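Robotics Club Project Report
Part 3: Spending the money

So Farzad and I got handed the budget job, mostly by being in the room in July when it came up. We had 1000 dollars left for everything that wasn't arms, and I really thought that was plenty!

It went fast. Cables ate more than I'd planned (spare ones too, at 16 dollars each), and Roya wanted two extra gripper cameras in case one died mid-semester. I argued, I lost. Silovden had the better price but an eight week wait, so we went with Brivham and paid for shipping — still a little sore about that.

The cheapest line on the whole sheet was test objects. A box, a toothbrush, toothpaste, a bottle, a small carton, all drugstore and grocery stuff. Next year I'd put more there, with more odd shapes, and less into mounting hardware.

Packing the box with both arms on the rail:

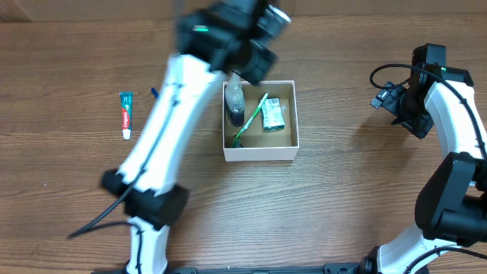
What we still need to buy
Cable clips, a second box, and a better table clamp if Nara has any left.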